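Lornine handheld gripper sessions: pre-run and post-run inspection checklist, with comments

Room: Barnard lab
Checklist owner: Tonantzin Arriaga
Comments by: Warrick Ngata (WN) unless initialled otherwise
Inspection date: Jun 1, 2023
Applies to: two-handed demonstrations for the Lornine policy study, the ones with the head camera. The arm replay checks are on the Kvam sheet and should stay there.

Mark each item Pass, Fix or Fail. "Sort of" was used eleven times in January and is no longer accepted as a result.

1. Room and desk

1.1 Walkway behind the demonstrator clear. Pass.
Comment: Chairs count as obstacles, including the good one with the headrest. Stepping back from a finished demonstration is when people fall over things, usually while looking pleased.

1.2 Ceiling lights on, all of them. Pass.
Comment: We had a very nice set of January recordings made in what I can only call a restaurant atmosphere. Marker tracking dropped out whenever the left hand turned away from the window. Lights on, even at noon.

1.3 Desk cleared of anything not on the task card. Fix.
Comment: One mug. The policy has no interest in the mug until it has seen it in 15 demonstrations, and then it is very interested.

1.4 Nothing trailing off the desk edge at knee height. Pass.

2. Gripper bodies (do both, one at a time)

2.1 Housing free of cracks, all screws home. Pass, both.

2.2 Slotted grilles unblocked. Pass, both.
Comment: Tape is not to be run across a grille to hold a label on. Put the label somewhere else. TA adds: "Or write smaller."

2.3 Body comfortable to hold after a full block. Pass.
Comment: If it is too warm to hold, put it down and say so. Finishing the block first is brave and of no use to the study.

2.4 Trigger returns fully when released. Left pass, right Fix.
Comment: Right one hesitates near the end of its travel. It is usable today but it goes on the bench tonight. A slow return shows up in the opening signal, and the trained policy copies it faithfully. We measured this: with the sticky trigger in the training set, the arm let go late on 10 of its replay attempts.

3. Fingers and pads

3.1 Textured pads flat and fully seated in their rims, no lifted corners. Pass.
Comment: Run a fingernail round the rim with the gripper switched off. Switched off. I am told this was obvious.

3.2 Fingers meet evenly when closed. Pass.
Comment: Check it from the palm side as well as the top. A pair that looks square from above can still be toed in.

3.3 Pads wiped and left to dry. Pass.

3.4 Pinch hazard explained to anyone new. Pass.
Comment: The fingers are soft where they grip and not soft anywhere else.

4. Cameras and markers

4.1 Gripper camera tight on its mount, lens clean. Pass.

4.2 Marker box square on its seat, printed faces unscuffed. Fix.
Comment: One corner is starting to peel. Brornon prints are on order. Please don't colour the scuffs in with a pen, as the tracker has opinions about where black ends and white begins.

4.3 Head camera secure with the demonstrator leaning forward. Pass.
Comment: Check it leaning, as they will be for the whole block. Everyone's camera is secure when they stand up straight.

4.4 Other hand's gripper and its marker box stay in view through the working range. Pass.
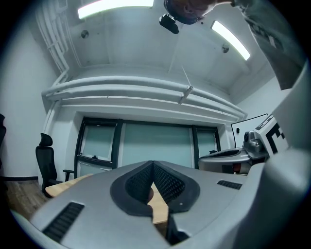
4.5 Clocks agree across all three recorders. Pass on the second go.
Comment: First attempt was out by 2 frames. Restarting the recorder fixed it, which I dislike, but it is fixed.

5. Demonstrator

5.1 Sleeves clear of the fingers and of the trigger. Pass.

5.2 Knows the stop word and has said it aloud once. Pass.
Comment: The stop word is "stop". There was a suggestion box. It has been removed.

5.3 Break taken between blocks. Fix.
Comment: Taken, but spent at the keyboard renaming files. Wrists need the rest too.

6. After the run

6.1 Failed demonstrations kept and labelled as failed. Pass.
Comment: This one matters for the result. The whole comparison in the paper is between training on clean demonstrations only and training on clean ones plus recoveries. Delete your fumbles and you delete half the study. So far the version with recoveries regrasps better after a slip, and is no quicker at anything else.

6.2 Episode count on the log matches the count on disk. Pass at 308.

6.3 Grippers back in the case, fingers open. Pass.
Comment: Stored closed, the pads take a set.

6.4 Batteries out and on charge. Fail.
Comment: Mine. I have spoken to myself.

Outstanding: right trigger (2.4), marker print (4.2), mug (1.3).
Re-inspect items marked Fix or Fail before the next block. TA to sign off 2.4 in person.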